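About us

Vávra is a small company working in robot handling. We teach machines to pick things up, pass them on and put them down, and most of that teaching is done by people with tools in their hands. Our office is in Plorkatville, on one open floor, and the large white table there is where most of the practical work gets done.

We started with 2 people and a contract from Standuvari, a packing firm that wanted help with awkward items on its sorting line. There are now 12 of us. Standuvari is still a customer, and our other work comes mainly from warehouses and repair shops.

Visits and open days

We hold an open day each November and take smaller groups by arrangement through the rest of the year. The last open day brought in 107 visitors, mostly from local firms and from the technical college at Plernska. Groups are kept small once they reach the table, so some people have to wait. There is tea and coffee near the entrance.

A visit lasts an hour and a half. It opens with a short talk about what we do and who we do it for. After that, staff work through ordinary handling jobs with the hand-held grippers, and visitors can stand or sit close by. Long, narrow items are a regular part of the session, as are soft things.
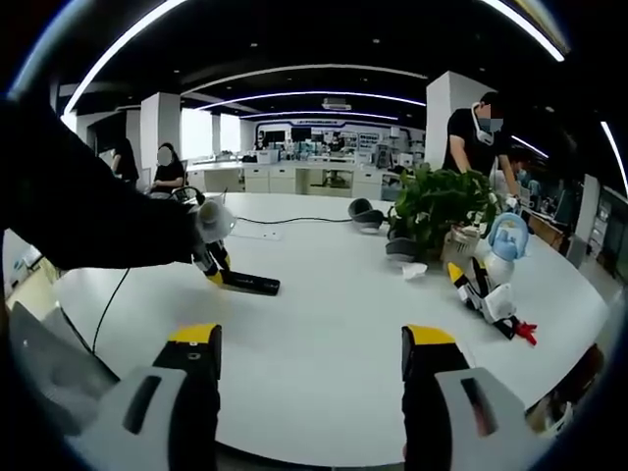
We ask visitors to hold their questions until a take is finished, then stop for as long as they like. A take is one attempt at one job, from reaching out to letting go. Failed takes are kept and labelled as failed, and we are happy to show those too. During the November open day week we logged 1,757 takes, a normal week's figure for us.

The second half of the session is for trying it yourself. The grippers open and close by hand and need very little explaining. Most people manage a simple pick within a few minutes. Passing an object from one gripper to another takes longer to learn, as both people have to agree on who lets go and when. College groups usually spend most of their time on this, and we have had to move the closing talk back more than once. 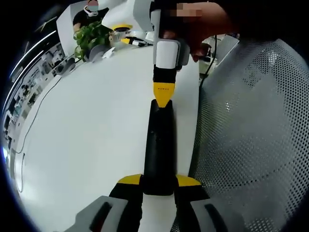

Do I need any experience with robots to come on a visit?
None at all. Staff show you how to hold the gripper and stay with you while you use it. Under-16s need an adult with them.

Arranging a visit

Groups of up to eight can be booked through the contact form. Please tell us if anyone in your party uses a wheelchair or would like a quieter session. Parking is limited, and the tram stop is five minutes' walk away. Visits are free, though colleges sending more than one group in a term are asked to book them all at once.

We can also bring a short version of the session to your own premises, within an hour's travel of Plorkatville. It needs one large table and two sockets.

Page last updated 2025-01-04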